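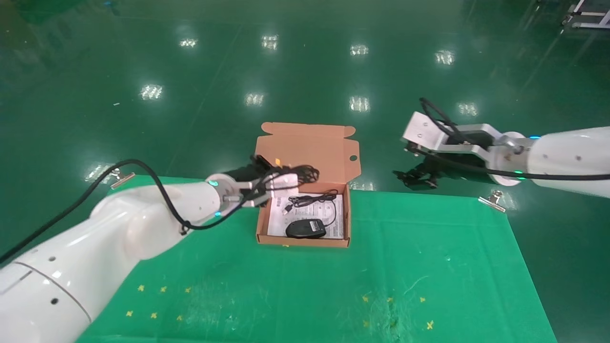

How Does a Cardboard Box Keep Things Safe?

Cardboard looks like thick brown paper, and it is made from paper, but it behaves very differently. You can tear a sheet of paper with two fingers. A cardboard box can travel across a country with something breakable inside it and come out with nothing worse than a dent. The box a computer mouse comes in is a good one to learn from, because it is small and you may have one at home. The one at the top of this page is tan corrugated cardboard, with a lid that is hinged to the box and stands up behind it when it is open. The mouse lies inside on a sheet of printed instructions, and the coiled cable with its USB plug is in there too. Keep that box in mind while you read, because most of its parts come up again.

What is inside the cardboard?

Find an old box that no one needs and ask a grown-up to cut a strip off it. Look at the cut edge. You will see a flat sheet on one side, a flat sheet on the other side, and a wavy sheet in the middle. The flat sheets are called liners. The wavy sheet is called the fluting, and each wave is a flute. The whole sandwich is called corrugated cardboard. "Corrugated" means folded into ridges.

The waves do two jobs. First, they make the sheet stiff. Try this with a piece of notebook paper. Lay it flat across two cups, like a bridge, and put a coin in the middle. The paper sags. Now fold the same paper back and forth like a fan and lay it across the cups again with the folds running from cup to cup. It will hold the coin, and probably several more.

Second, the waves leave pockets of air between the flat sheets. When a box is bumped, the waves squash a little. Squashing them uses up some of the push from the bump, so less of it gets through to whatever is inside.

Making a box from a flat sheet

A small box usually starts as one flat piece. A machine cuts out the shape and presses lines into it where the folds will go. These lines are called scores. Without them the cardboard would bend wherever it liked, and the corners would be crooked.

The flat shape is called a blank. It looks a bit like a shirt with too many sleeves. The sides fold up, the corners tuck in, and the lid folds over from the back. The line where the lid meets the back wall is the hinge. There is no metal in it. It is only a score that has been folded.

Many lids have tabs at the sides as well. When you close the lid, the tabs slide down inside the walls. They help keep the lid from slipping sideways, and they make the sides of the box thicker.

At the Lullbridge box works, Nelly Cuervo draws blanks on a computer and then cuts a test one out of plain cardboard. She folds it by hand before any more are made. "If I have to fight with it, I change the drawing," she says. One box for a lamp took her from November to March. The lamp was a strange shape, and its shade kept touching the lid.

Why does the size of the box matter?

Put a marble in a shoebox and shake it. The marble rolls from end to end and hits the walls hard. Put the same marble in a matchbox and shake that. It still rattles, but it cannot pick up much speed before it reaches a wall.

A box that is far too big lets things slide around. A box that is too small presses on them all the time, and any bump to the outside goes straight through. Packers try to leave a little space and then fill it with something soft, such as crumpled paper. Some boxes have a tray with a hollow in the same shape as the thing being packed.

Cables need some thought too. A long cable left in a heap takes up a lot of room and can end up in knots. It can also get caught when the lid is closed. Coiling it into loops makes it shorter and flatter.

How to coil a cable

You can do this with a mouse cable, a charger or a piece of string.

1. Make sure nothing is plugged in.
2. Hold one end of the cable in one hand.
3. With your other hand, make a loop about as wide as your palm and lay it against your fingers.
4. Make the next loop the same size. If the cable starts to twist, roll it a little between your finger and thumb until it lies flat.
5. Carry on until you have a short tail left.
6. Hold the loops together with a twist tie or a soft band.

Do not wrap the cable tightly around the mouse itself. There are thin metal wires inside a cable, and bending it sharply in the same place again and again can break them. The outside may still look fine.

Packing a small box

The instructions are easy to lose, so find them first. A sheet of paper can lie flat on the bottom of the box and hardly takes up any room there. Put the heaviest thing in next, then the lighter things beside it. Check that no plug is poking into anything that could scratch. Close the lid slowly. If it will not go down, take something out and move it. Pushing harder can crush the fluting, and crushed fluting stays crushed.

Test your own box

Syafiqah Mangundap teaches a class in Lakstead, and her students do this test every year. Each group gets one sheet of cardboard and some tape. They build a box for a cracker and drop it from the height of a desk, then look inside. After that they change one thing and try again with a new cracker.

Write down what you changed each time. If you change the size and the padding together, you will not know which one helped.

Some groups try turning the cardboard so the flutes run up and down. Others run them sideways. Try pressing on the top of each kind with your hand. Most boxes are made with the flutes standing up in the walls, like rows of tiny posts.

Words to know

Blank: the flat cut shape that is folded to make a box.
Corrugated: having ridges and grooves.
Fluting: the wavy paper in the middle of cardboard.
Liner: the flat paper on the outside of cardboard.
Score: a line pressed into cardboard so that it folds in the right place.

When you have finished with a box, peel off the tape and flatten it. Clean, dry cardboard can usually be recycled. Greasy cardboard, like the bottom of some pizza boxes, often has to go somewhere else, so check the rules where you live.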